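Section 3: Your first batch

Okay, the soy milk maker is out of its box and you've given the jar a good wash. Now for the fun part – soy milk!

1. Soak 71 grams of dried beans overnight. I start mine before bed and forget about them.
2. Drain, rinse, and tip them into the jar. Fill with water to the lower line.
3. Put the lid on and turn it until it clicks.

Note: keep a small bowl and a spoon on the counter for skimming the foam.
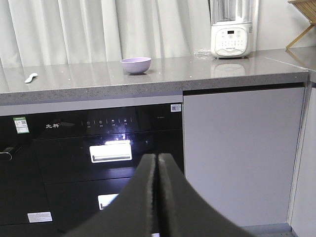 4. Pick the bean program and press start. Mine runs 20 minutes, and yes, it gets loud near the end (my dog leaves the room).
5. Wait for the beeps, then give it another 5 minutes before you open the lid.

Caution: the steam is fierce. Tilt the lid away from your face, and never lift it while the blade is turning.

Straining bags are covered in Section 4.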